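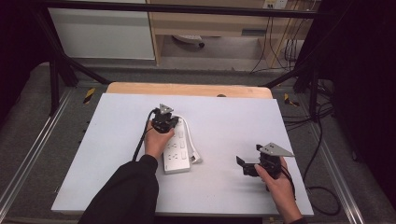
OK so I have fallen down the power strip hole and I'm taking you all with me. A little thread on cords, desks and why my corner of the room finally looks like a person lives in it

1/ Background: I moved my desk in May and the only outlet on that wall is the one in the corner. Everything I own wanted to be plugged into it. Lamp, laptop, printer, the little speaker, the phone charger, the OTHER phone charger. You know how this goes

2/ Step one was pulling every single thing out of the wall. Every thing! I put masking tape flags on the plugs first and wrote what they were, and I still ended up with one black cord that belongs to nothing in this apartment. It lives in a drawer now. We don't talk

3/ I went with a plain white power strip, the long skinny kind with the outlets in one row. I know people love the cubes and the towers but a long strip is so much easier to wipe down, and it lies flat on a desk or a shelf without looking like a toy

4/ Things to check before you buy one: how long the cord is (measure along the wall, around the corner and down, not straight across like I did), whether the plug sits flat, and how far apart the outlets are. My printer brick eats two spaces. Put the chunky ones at the ends

5/ My friend Duangjai Wattanapong talked me out of coiling the extra cord up tight and zip tying it. One big lazy loop, soft velcro, done. She also told me to quit running it under the rug and she was right, I just didn't want to hear it

6/ Also please don't plug one strip into another strip. And the space heater goes straight into the wall, always. I will be annoying about this forever

7/ Where it goes: I tried the floor (dust, toes), I tried the back of the desk with those sticky hooks (fell down at 2 am, scared me half to death) and now it's on a low shelf behind the printer where I can reach it without crawling. Shelf is an old Irberg one, nine bucks at the thrift store, and it wobbles a bit but so do I

8/ Oh and clean the thing!! Unplug it from the wall, dry cloth, soft brush for the sockets. No spray. I did my old one too before it went to my mom's sewing table and the cloth came off gray

9/ Somebody asked about the fancy under-desk trays. I looked at the Lorente one and it was 279 with the mounting kit, and I closed that tab so fast. A shoebox with two slots cut in the side holds chargers just fine -- mine is covered in leftover drawer paper and looks kind of cute?

10/ Total time was nearly a whole afternoon, most of it spent untangling. The lamp is on its own switch now and I can vacuum under the desk in one go, which I have done twice already just because I could

11/ Next up is the kitchen counter, where the kettle and the toaster have been fighting over one outlet for years. Tell me where you keep your toaster, I need ideas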